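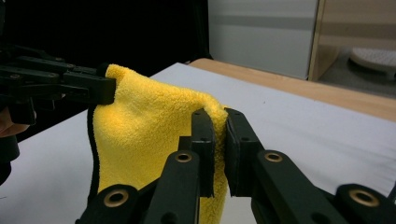
Two Grippers, One Towel and a Long List of Promises

The pitch from Woltico goes like this. You have a chore you'd like a robot to do. You don't own the robot yet, or you own one and can't keep it running long enough to teach it anything. So you buy the Tanari kit, a pair of hand-held grippers, and do the chore yourself while the kit records every move. Later the robot learns from the recordings. The brochure says anyone can be taught to use it in a lunch break.

I have read a lot of brochures. What I wanted to know was how the thing feels on a job that a person does without thinking, so we settled on laundry. A yellow microfiber towel, to be exact, lifted and hung over a small wire rack. Anyone with hands can do that in seconds. With the Tanari pair, squeezing pile between a narrow finger and a broad one, it becomes a job you have to plan.

The grippers are mostly black plastic, with brass-colored bushings set into the links. They look like something from a good hobby shop, and I mean that half as praise. The fingers face each other squarely and take hold of a corner of cloth well enough. They are less happy when there is a thick fold between them. The towel bunches up on both sides of the pinch, and you are left guessing how much fabric you have hold of. My own fingertips would tell me. Through a handle, they tell me very little.

Woltico would answer that the robot won't have my fingertips either. Fair enough. But then the kit is recording a clumsy version of me, and I'd like to see that mentioned somewhere near the price, which is $763 for the pair before you add a single extra. 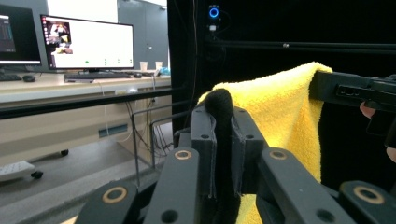 The Fuzzy Finger Question

One of the extras is a soft finger pad with a furry black cover, made by a small supplier called Kemppainen. You can see the seams where the fabric is joined. The claim is that it holds cloth more gently and slips less. I found the first part easy to believe. On the second I'm undecided. Fuzzy against fluffy is a strange pairing, and a terry loop is about the kindest surface you could test it on. Try it on a silk shirt or a wet plastic bag and then come and talk to me.

There's a practical worry too. Anything furry that touches towels all day will collect lint. The care sheet runs to 4 lines and the word "lint" is not in any of them. Replacement covers are sold in packs of six, so somebody at Kemppainen has thought about wear, even if they'd prefer not to put it in writing.

Software comes from a third company, Cimness, on a yearly plan. It sorts your recordings and throws out the bad ones. In our trial it kept 83 percent. I would love to tell you what was wrong with the rest, but the report only gives a color code, and the help page for the color code was still marked "coming in July." Paying a subscription for a verdict with no reasons attached is a hard sell, and it gets harder if you're a small lab counting hours.

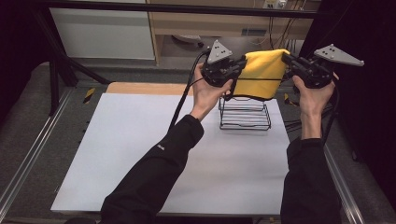

What It's Like to Wear Out Your Wrists

Each gripper carries a gray triangular plate on top, covered in small dark dots. They stick out further than you expect. With both hands close together over the rack, I kept thinking about the plates when I should have been thinking about the towel, and I suspect that shows in the recordings. Then there are the cables. They trail off toward your forearms, and on a wide table they're only a nuisance, but I wouldn't want them around a sink or a stove. The brochure, of course, has a kitchen on the cover.

You also hold your arms up, out in front of you, for as long as the session lasts. Woltico suggests blocks of an hour. My advice is to cut that in half and see who comes back after coffee.

Would I buy it? For a school or a lab that already knows what it wants to teach, and has people to do the teaching, maybe – the hardware is decent and the grip on plain cloth is better than I expected. For the shop owner on page two of the brochure who dreams of a robot folding towels by winter, no. The kit gets you recordings. The robot, the training and the many afternoons of finding out why it dropped the towel are all sold separately, or not sold at all.

Woltico says a cable-free version is being worked on. It gave no price and no month.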